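4.2 What people do with shared instruments

The inventory side of the study was supposed to be the easy part. We had the checkout sheets from the two tool libraries, Skiltthorpe and Sullov, and we assumed that a sheet with a column marked "returned" would tell us what had been returned. It told us who owned a pen. Of the 1,650 loans in the combined record, 1,000 had both an out date and a back date in the same handwriting, and those are the ones we use in the rest of this section. The remainder went into the sensitivity check in Appendix B, where they did very little.

Multimeters deserve a word because they dominate the electrical category at both sites. Members borrow drills with a hole in mind. They borrow a meter with a worry in mind, and worries have no natural end date. Median loan length for meters was the longest of any handheld item, longer even than the tile cutter, an object large enough to be tripped over at home and so remembered.

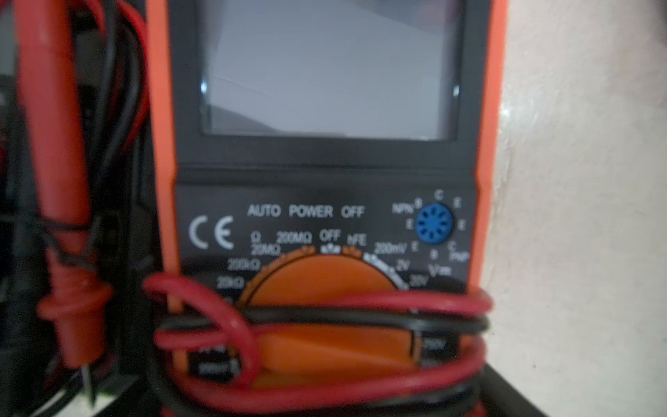 Figure 7. Handheld digital multimeter with test leads. The front panel is printed "AUTO POWER OFF".

Members told us in interviews that they kept meters "until the thing stopped happening," the thing being a flickering lamp, a car battery or, in one case, a landlord. Very few could say what reading they had been hoping for. We asked each interviewee to describe a good outcome, and the most common answer was that the meter had been in the house when it was needed. By that standard every overdue loan is a success, and the late fee is a modest insurance premium. Sullov charges one and Skiltthorpe does not. The difference in return times between them was smaller than the difference between winter and summer at either site, a finding that pleased neither library.
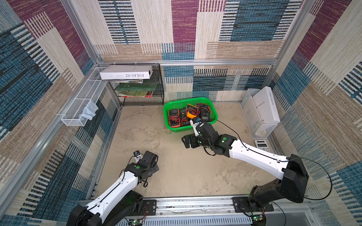 Oluwatosin Ugwu, commenting on an earlier draft, objected that this lets the fee off too lightly: a charge that fails to bring tools back may still keep some people from borrowing in the first place, and those people appear on no sheet at all. We agree, and cannot fix it. A loan that never happened is hard to date. What we can report is that new members at Sullov took longer to make a first loan, and that several of them mentioned the fee before we did – usually while explaining that it had not affected them.

We also looked at whether reminders helped. Sullov sends a text on the due date. Skiltthorpe relies on what its handbook calls "a friendly word," which in practice means a word with whoever happens to come in on a Friday. The texts worked well for ladders and badly for anything that fits in a kitchen drawer. 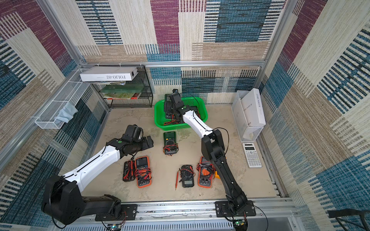 Drawer-sized items, then, behave as a class of their own, and we treat them as one in the models that follow. The Obi scheme, adapted from the Mokness pilot, sorts tools by price, and price predicted almost nothing here once size was included. A cheap ladder comes home. An expensive torque wrench settles in with the spatulas and has to be asked for twice. We therefore replace the price bands with a two-level size variable, coded from the shelf labels, and keep season and site as controls. Meters are entered in the smaller level. The one bench model held at Skiltthorpe was dropped, having been on loan to the same member since before the record begins.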